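Belwood Folding Craft Table, white top

Reviewed by Barrett Pennington, Feb 10, 2019

I bought this in December to replace a card table that sagged in the middle. It cost $90 and came in one flat box. The legs are already attached, so the only assembly is screwing on the feet, which took me 10 minutes with the wrench they give you.

The top is the best part. Glue peels off with a fingernail and pencil marks come up with a damp rag. Permanent marker does not, so put paper down first. It's a true white with very little shine, and I can find a dropped pin on it under a desk lamp.

The legs are just OK. They lock with a slide catch that was stiff for the first 2 weeks and pinched me once. With the catches fully home the table doesn't rock, but it does shake a little if you lean on one end to cut fabric. It weighs 18 pounds, fine for one person to carry up a flight of stairs. 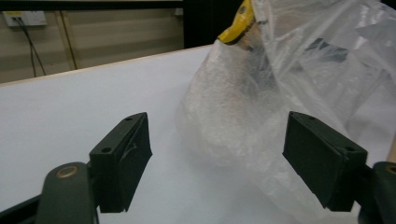 The white top with black gripper fingers over it.

Belwood sells a clip-on side tray too. I returned mine, as it hung too low to sit beside.

Four stars. I'd buy it again at this price, though I would like a better catch.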